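Subject: Re: how many demos before it stops missing the bag?
From: Shuk-fan Lui
To: nevbridge-manip list

Hello all,

Karner wrote:

> We gave up on thin plastic bags last spring. The policy would go to the
> right place and then close just above the film. More demos helped a bit,
> then stopped helping. Has anyone tried anything apart from collecting
> more of the same? And do you keep the clutter in or clear the bench?

Yes, and I'm really pleased with how it's going! Same trouble as you had, closing a few millimetres too high. What changed things for us was labelling the approach separately from the grasp. We go back through each demo, mark the point where the operator slows down over the bag, and train the last stretch as its own short policy with a much smaller action step. The first part can be as sloppy as it likes.

On clutter, we keep it in. The tip rack, the boxes with the green lids and the steering wheel all stay put behind the bag, and the marble top stays too, veins and all.

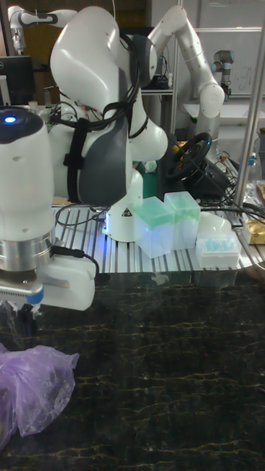 What we ran

The first set was 443 demos, all teleoperated, all with the purple bag. The single policy trained on those got 23 clean lifts out of 61 tries. With the split, and no new data at all, it was 48 out of 61. I ran the second lot twice in case I'd had a lucky day — the repeat came out one lower, so I believe it.

The slow-down point matters more than I expected. I began by picking it by hand, which is dull work, and then tried the Tolton trick of taking the lowest speed in the final two seconds. It agrees with my hand marks nearly every time, apart from demos where the operator dithers.
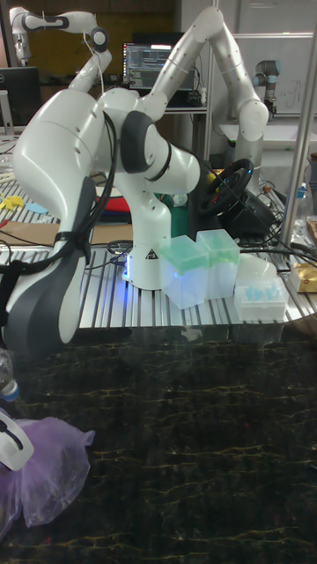

I also tried shrinking the action step over the whole run, without the split, because somebody was bound to ask. It's painfully slow and no better at the end. The gain seems to come from the second policy only ever seeing the last bit of the descent, so it stops averaging over all the travel before it.

Where it still falls down is a bag lying nearly flat. If there's a fold standing up it does beautifully, but with no fold it paws at the surface and gives up after five goes. Lu thinks a wrist force reading would sort that out and I'm inclined to agree, though I'd like to see how far the pictures alone will take us first.

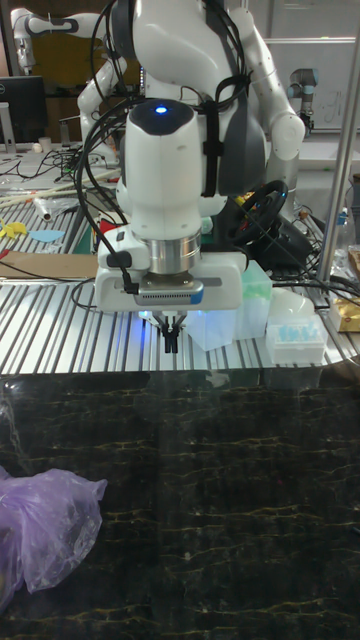 Gripper lowered on the table side, purple bag on the marble top.

Karner, if you've still got your old demos from the spring I'd love to try the split on them. You wouldn't need to record anything new, just send joint positions and timestamps. I can share the marking script too (it's short and rather ugly, but it runs).

Shuk-fan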